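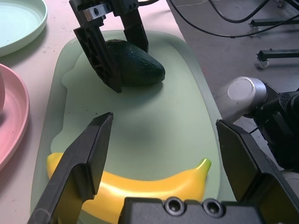 Mirnix open day, two-arm station: running notes

1/ Spent the afternoon at the Mirnix open day in November. Five stations on the floor. I stayed at one of them for most of it, the two-arm fruit tray, so this thread is mostly that. Notes are in the order I wrote them down, lightly cleaned up.

2/ Setup: one tabletop, one oval tray, two arms. Avocado and banana on the tray, a few dishes off to the side. Each arm carries a black two-finger gripper. One arm takes the avocado, the other takes the banana. Neither gripper gets changed between items.

3/ The demo was run by Gianni Piras, who also wrote most of the sequencing code. He talks while it runs and does not stop talking when it faults. Good quality in a demonstrator.

4/ The task as stated on the card: clear the tray, put the fruit on the plates, put it back, repeat. No fixed positions. Somebody from the audience sets the fruit down wherever they like and the run starts from there.

5/ The avocado grip is the one I watched most closely. The fingers come straight down from above and straddle the fruit. One finger is a wide plate with triangular cutouts in it. I asked about the cutouts. Piras said weight first, some flex second, and that he would not put a number on the flex.

6/ A pebbled skin helps with friction and does nothing for you on shape. An avocado lying on its side is narrow at one end, so if you close too near that end it squeezes out toward the other. They bias the grasp toward the thick part. Simple rule, hand-written, not learned.

7/ The banana is harder than it looks. It is smooth and curved, and the tray is smooth too. If one finger touches before the other, the whole thing pivots. Their answer is to open wide, drop until the fruit is in the gap, then close slowly. Closing speed for the banana is 35 mm/s. I did not get the figure for the avocado.

8/ Grip force is capped at 17 N on both arms. That is a software limit. Someone asked what happens if the software is wrong, and the answer was a bruised banana. Fair enough at this scale.

9/ Each gripper has a small camera up at the wrist. They put the feed on a monitor next to the table. What strikes you on that feed is how much of the view is the gripper's own fingers and base. The fruit gets whatever is left.

10/ I asked whether they mask the gripper out before detection. They used to. They stopped, as the finger positions turned out to be useful for judging when the object was centered. They now leave everything in and let the model sort it out.

11/ Arm-to-arm clearance. Both grippers work over the same tray, and the tray is not big. The planner treats each arm as a moving obstacle for the other and keeps a margin. If both want the same space, the arm that is already closing has priority and the other one waits.

12/ The waiting is visible. On a couple of runs the banana arm sat over its fruit with the fingers open until the avocado arm had cleared. It looks like hesitation. It is a lock in a queue.

13/ Watched one proper fault. The banana was set down right against the rim of the tray, the finger touched the rim, the arm read a contact and backed off. Second try, same result. Third try it came in at a different angle and got it. Retry limit is three, so that was the last one available.

14/ Raised rims in general are a nuisance for this kind of gripper. You need finger clearance on the outside of the object and the rim takes it away. A flat board would be easier. Piras said they tried a flat board and round fruit rolled off it, so back to the tray.

15/ Numbers, for those who want them. Their log for the current build was at 567 completed cycles when I asked. The plan is to reach 2,000 before they change anything in the grasp code. I did not ask for the failure rate by item and should have.

16/ Cabling is the part I would change first. Both arms run on long cables and everything ends up on the floor. Fine for a lab. For anything you intend to move between rooms I would want it bundled and off the ground -- casters and loose cable do not get along.

17/ Calibration between the two arms is done once in the morning with a printed target. Takes a few minutes. They do not repeat it unless a stand gets bumped. With visitors walking past all day I would repeat it at lunch, and I said so.

18/ Other stations, briefly. Drotden had a box-folding cell, fast, fenced off, hard to see anything. Fairweather showed a cart that follows a line of tape and stops for feet. It stopped for mine. Tronora had a screwdriving unit that was down for parts while I was there, so no opinion.

19/ Question I got by message: is the fruit task useful for anything? As a product, no. As a test of two arms sharing a small space with soft objects, yes. The fruit is cheap, it varies, and damage shows up on it without any instruments.

20/ Second question: why not suction? A cup does not seal well on a bumpy skin, and a curved banana gives you very little flat area to work with. You could do it with a soft cup and plenty of flow. Two fingers cover both items with one tool.

21/ What I would like to see next time: a log on screen showing which grasp rule fired on each pick, and the same run with a third item on the tray. Piras said a third item works "most of the time" and left it there.

22/ The station will be up again at their spring session, with the same arms and probably new fingertips. I have asked for the rim contact threshold in writing and will add it here if it comes through.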